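# Unit 10: Lining Trays and Setting Out a Packing Surface

Handout, revised 10/5/26. Read before the Kiltley practical.

## 10.1 Terms

*Tray*: the open holder with a raised border and a recessed interior. *Liner*: any loose soft sheet placed in the recess. *Work side*: the covered surface next to the tray, where items wait before they are packed. The boundary between tray and work side is fixed for the whole session.

## 10.2 Liner condition

A liner does two jobs. It keeps items from sliding, and it spreads the load at the points of contact. Folds are acceptable in the recess as long as no part of the liner rises above the border. A flat liner takes less time to inspect; a crumpled one holds small items better. Record which was used.

Pale liners on a dark work side give the strongest contrast and are preferred for sorting exercises. Dark covers show lint, so brush them down between runs.
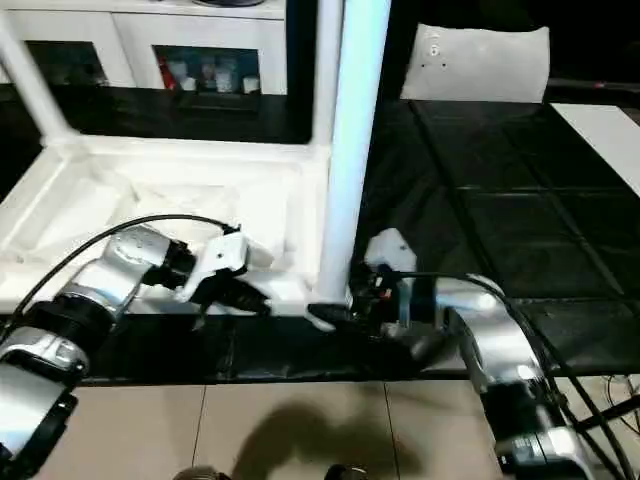
Kedora objected to the folded liner when this unit was first taught, saying that small parts get lost in the creases and that every tray should be pressed flat before loading. The objection holds for parts under 11 mm. For larger items the Jilbridge trial, with 3,774 placements, logged 149 shifted items, most of them on flat liners.

## 10.3 Procedure

1. Clear the recess and check the border for chips.
2. Lay the liner from the far side toward you.
3. Push the corners down. Leave the center as it falls.
4. Place heavy items first, against the border.
5. Log the liner state (F for flat, C for crumpled).

## 10.4 For next time

Repeat steps 1 to 5 with both liner states and bring the log sheets. The December session covers lids and stacking.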